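¿Y el robot que me hace el desayuno, para cuándo?

Llevo desde julio con este borrador a medias, y cada vez que lo abro alguien me manda otro vídeo de un robot doblando camisetas a velocidad por ocho. Mi madre la primera. «Hija, ¿ya los venden?» No, mamá, no los venden, y si los vendieran tú no le dejarías tocar la vajilla buena.

El caso es que me he puesto a mirar en serio lo de las tareas de cocina, que es donde yo firmaría mañana mismo. Fregar me da igual, planchar no plancho, pero que alguien me preparase una tostada a las siete menos cuarto... eso sí. Y una encimera normal, con sus trastos arrimados a la pared, es un sitio bastante más puñetero que una cadena de montaje.
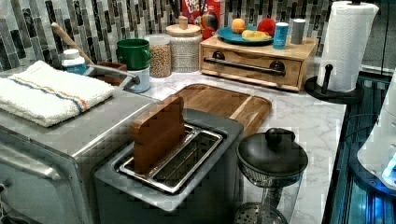

Número 15

Meter una rebanada en la ranura parece una tontería. Aquí el pan es de madera, con su cantito redondeado arriba, y aun así hay que agarrarlo de pie, ponerlo recto y acertar en un hueco poco más ancho que él. El pan de verdad encima se dobla y suelta migas. Yo misma lo meto torcido la mitad de las mañanas.

Se lo comenté a Veronika Katona, que trabajó 4 años en Karnon montando pinzas para almacenes, y me dijo que en un almacén se pelea uno con cajas, y que las cajas son gente educada. Una toalla doblada encima del horno, en cambio, cada día está de una manera. Me pasó una tabla de pruebas de su antiguo equipo: 728 intentos de coger una taza por el asa, y no me quiso decir cuántos salieron bien (¡se reía!).
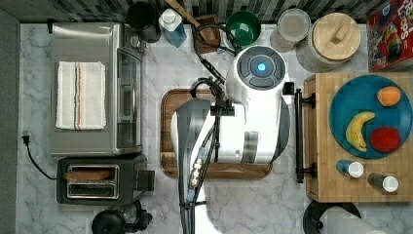 Lo que yo le pediría

Que recoja la fruta, que tape el bote de las legumbres y que me deje la tabla de cortar libre. Ya está. Ni conversación ni carita simpática. Markos Chrysikopoulos, que lee este blog desde que se llamaba Mununus y tenía fondo morado, me escribió que él pagaría 1410 euros por eso y ni uno más. Me parece un presupuesto muy sensato, aunque sospecho que le llega para el cable.

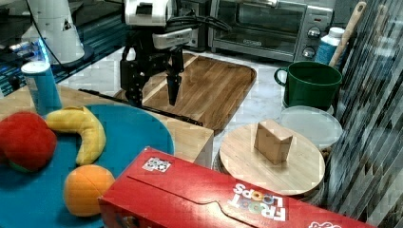
Mi cocina tiene metro y medio de encimera y la comparto con una cafetera Renham que ocupa la mitad, así que mi duda es más de sitio que de inteligencia artificial. ¿Dónde pongo yo un brazo? Y luego está lo de los dedos. Con dos, como esa pinza negra que asoma sobre la tabla, me imagino cogiendo el plátano o la manzana sin mucho drama, pero la tapa redonda y fina que hay delante de la taza verde ya me da respeto, que yo esas las levanto metiendo la uña. Y la caja de Froot Loops tumbada, ¿por dónde la pillas si no la abarcas? Por el canto, supongo. Mi sobrino la vaciaría en el suelo antes de resolverlo.

Así que sigo tostando yo. Si alguno tiene en casa la aspiradora Pumphrey esa que sube escalones, contadme en los comentarios qué tal, que estoy a punto de picar.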